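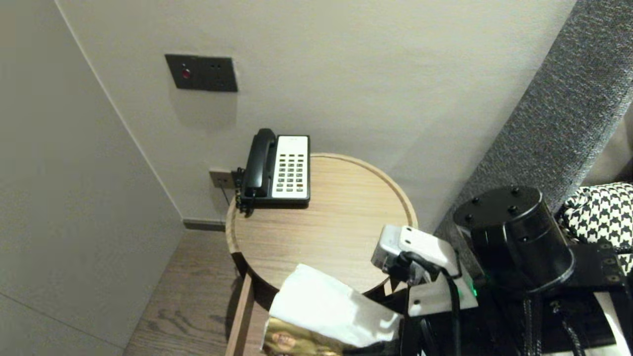 Danjuma Bashir
Product Specifications, Vanholm Guest Room Furniture

Grarovus round bedside table, drawer model

The Grarovus is a round bedside table for hotel rooms, serviced apartments and spare bedrooms. It consists of a drum-shaped wooden body with one drawer, carried on an open base of dark square-section metal bar. The top has a raised rim and a visible wood grain. Under the body, low horizontal crossbars tie the legs into a triangle.

The table is supplied as a single item, not in left-hand and right-hand versions. The drawer can be faced in whatever direction the room plan calls for, subject to the clearances given under Placement.

Top

The rim is continuous around the full circumference. It stops pens, blister packs and small items from rolling off the edge, and it also holds back a minor spill long enough for it to be wiped up. Items with a flat base wider than the top will sit on the rim and rock, so trays should be chosen to fit inside it. The Lam tray in our accessories range is cut to suit.

A desk-style corded telephone fits on the top with usable surface left over. Set it towards the back, on the same side as the wall jack, so the cord takes the shortest route and does not cross the area where a guest will put down a glass. The top has no cable cut-out. We offered one on the previous model and withdrew it after housekeeping departments reported crumbs and hairpins collecting in the grommet.

Drawer

One drawer, opening directly beneath the rim. The front follows the curve of the body. There is no projecting handle; the drawer is opened by the front edge. It is intended for light contents such as stationery, tea sachets, tissues, a room directory or a charger. Rated load is 9 kg, evenly distributed. The drawer is not lockable and should not be specified where secure storage is required. A compact safe will not fit.

Soft packaging needs some care. Paper bags and foil packets stacked above the drawer sides can catch on the underside of the top when the drawer is closed, and a caught packet will often drop behind the drawer box. If a drawer stops short of fully closed, remove it and check the cavity before adjusting the runners.

Base

The bars are finished in a dark powder coat. Each leg ends in a small pad which keeps the metal off timber and vinyl plank flooring. Pads are a wear item. Check them at each room refresh and replace any that are split, missing or packed with grit. Replacement pads are sold in bags of 18 under the Folitach name and press on without adhesive.

The open base leaves the floor under the drum accessible to a flat mop or a vacuum wand. It also means that anything dropped between the table and the bed can be seen and retrieved without moving either. 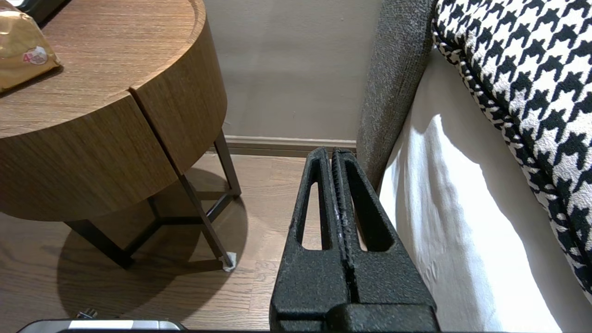 The gap itself should be decided before the bed goes in. With an upholstered bed frame, leave enough room that the rim does not rub the fabric. Contact marks on a textured grey weave are slow to appear and difficult to remove, and they are not covered under the furniture warranty.

Placement

Clear distance to upholstered bed frame: 26 mm minimum
Clear distance to wall behind: enough for the phone plug and its strain relief, without bending the cord
Drawer travel: 200 mm, kept free of bed frame, bedding and cabinet sides
Wall switches and control panels: position above the height of the top, reachable from the pillow

In a corner installation, where a wall or cabinet side stands close to one side of the table, face the drawer into the room at an angle. Facing it square to the bed usually blocks part of the travel. Low wall jacks should remain reachable with the table in place.

Timber grain and colour

Grain runs horizontally on the body panels, which meet at a vertical seam. Grain and tone vary between production runs, and the same piece can look noticeably lighter or darker depending on the lamp beside it. Where colour matching across a floor matters, order the full quantity at one time and state this on the order form. Later top-up orders are matched as closely as current stock allows.

Cleaning

Wipe with a soft damp cloth along the grain and dry straight away, paying attention to the inside corner of the rim. Do not use abrasive cream cleaners, bleach or silicone polish. Metal bars may be wiped with the same cloth. Lift the table by the base when moving it; lifting by the rim puts load on the joint between top and body.

Assembly

The body arrives assembled with the drawer fitted. The base is bolted on by the installer using the hex key supplied. Tighten all bolts by hand first, stand the table upright on a level floor, then finish tightening. Recheck after the first month of use.

Trade enquiries and finish samples: Ho-yin Tse, Contract Sales.

Specification sheet revised 2 April 2026. Sheets issued before that date give the old drawer load and should be discarded.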